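**Wondar to bring gripper-assisted handling into its furniture returns workshop at Vumotgate**

26 December 2018
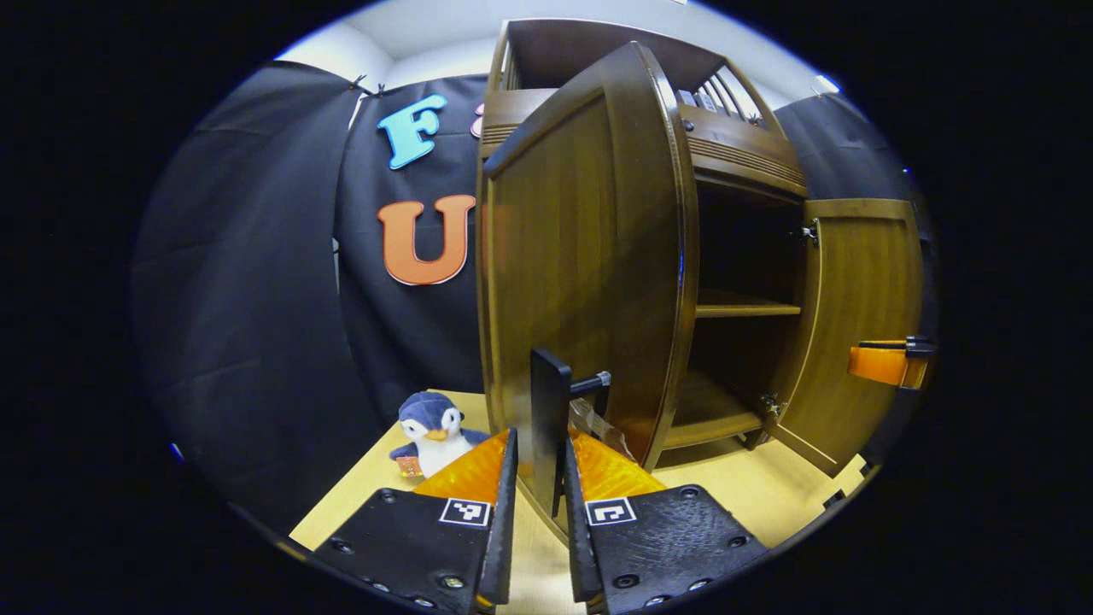

## What is changing

Wondar, which repairs and resells returned household furniture, will move part of the checking work at its Vumotgate workshop to automated handling from July. The work concerned is the repeated opening and closing of doors on cabinets, cupboards and sideboards before they go back on sale.

At present every piece is checked by hand. A member of staff opens each door fully, looks at the hinges, feels for sticking, closes it and writes up a card. The workshop handles 3000 pieces a year, and door checks take up more of the day than any other single job on the floor.

Under the new arrangement, staff will first show the task using a hand-held gripper with two fingers. They take hold of a handle or the edge of a door and move it as they would with their own hand. Those recordings are then used to set up the automated stations, which are being supplied by Grulorport. The first 2 stations will be installed next to the existing repair benches.

The cabinets used for the recordings vary in size and finish. They include varnished wooden pieces with double doors and an inner shelf, which are among the more awkward to check. The two doors have to be opened in turn and swung well clear before anyone can see inside.

## What it means for staff

The Vumotgate workshop employs 56 people, of whom 17 currently spend most of their shift on door and drawer checks. No jobs will be lost as a result of the change. The company has put this in writing to all staff, and the commitment runs for the length of the contract with Grulorport.

Those 17 people will be offered training in one of the repair trades or in running the stations. Training will take place in paid hours. Anyone who would prefer to stay on manual checks can do so, as painted, very old and badly damaged furniture will still be checked by hand.

"People on checks do the same movement with the same arm all day, and we have had sore shoulders and wrists for as long as I have worked here," said Solange Roussel, workshop manager at Vumotgate. "That is the part of the job we want to hand over. Deciding whether a piece is good enough to sell stays with our own staff."

Shift times will not change. The checking grade will be kept and its pay rate will stay as it is. Staff who move to repair work will go on to the repair rate once their training is complete, and station operators will be paid the same rate as repairers.

Henryk Marciniak has worked on checks at the site for most of his career and was one of the first to use the hand-held gripper.

"It felt slow to begin with," he said. "You have to think about where you take hold, and on a big door you have to walk round with it. After a few days I stopped noticing. I have asked to go on the operator course. I would like to know what the thing is doing if I am going to be standing beside it."

Staff representatives were consulted before the agreement was signed. They asked for limits on how the recordings may be used, and these have been accepted. Recordings will not be used to measure how fast a person works, and they will not be kept on anyone's personnel file.

"We had two meetings on that point alone," said Solène Hamel, who represents the workshop staff. "The wording is clear now and everyone has a copy. We will look at it again once the stations have been running for a while, and we expect there will be things to put right."

## Timetable

Recording will continue at Vumotgate through the spring. The stations will be delivered and tested before the summer, with staff present throughout, and will come into daily use in July. Until then all furniture will go on being checked by hand.

The company has no plans at this stage to use the same system at its other site. Any decision on that will be taken separately and will go through the same consultation.

## About Wondar

Wondar collects returned and second-hand furniture, repairs it and sells it through its own shops and to trade buyers. Its main workshop is at Vumotgate.

## Contact

Florian Poulain, Press Office, Wondar, Vumotgate

Visits to the workshop can be arranged for members of the press on request. Please give the names of everyone attending, and wear flat, closed shoes.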